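# Pukura two-jaw hand grippers, one season in a prep kitchen

Our kitchen at Hivolis uses the Pukura hand grippers as a pair, one per hand, to record the fruit and vegetable plating that the Flendance line is meant to take over. This review covers the grippers and what they did to the shift. The arms on the line are a separate purchase and I leave them out.

**Build.** Black linkage, parallel jaws, riveted pivots, blue ridged pads. The pads are the part that matters. They hold small round produce without much squeeze, and the ridges clean up with a nylon brush. We replaced 13 pads since January, most of them split at the lower corner. Replacement takes one small screwdriver and a few minutes. The cable clip on the housing is less good – it lets go when the wrist turns past a certain angle, and a cook who feels the cable slip will stop mid-plate.

**Grip.** Cherry tomatoes, limes and other small fruit are easy. Cut orange is harder, as the juice gets into the ridges and the next item slides. Leafy stems are poor. Anything flat on a plate has to be pushed to the rim first, a habit that then shows up in the recordings. 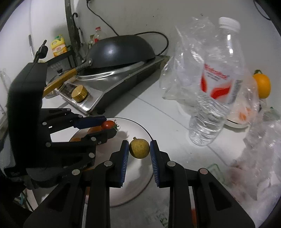

*Small fruit in the blue pads, with a cherry tomato on the plate.*

**Output.** The target was 1054 usable recordings for the season. We delivered 634. The shortfall came almost entirely from scheduling. A cook plates by hand far faster than with grippers, so recording hours have to be added to the roster on top of service hours. Our first roster did not do this, and service ran late until it was changed.

**Effect on staff.** Recording is now a paid block of its own, no longer than an hour at a stretch. Forearm strain was reported in the early weeks and dropped after the limit came in. Two cooks prefer the block to dish duty; others swap out of it when they can. The plating station will lose hours when the line starts. Management has put in writing that those hours move to sauces and receiving, with no change in pay grade. The rate for a recorded plate used again at another site is still open.

**Compared with the Milošević model.** The Milošević is lighter and its trigger is softer, but the pads are smooth and tomatoes roll out of them. For long blocks I would take its handle with Pukura's pads. The two do not fit together.

**Verdict.** 7 out of 10. Buy spare pads with the first order, tape the cable at the clip, and settle the roster before the boxes are opened.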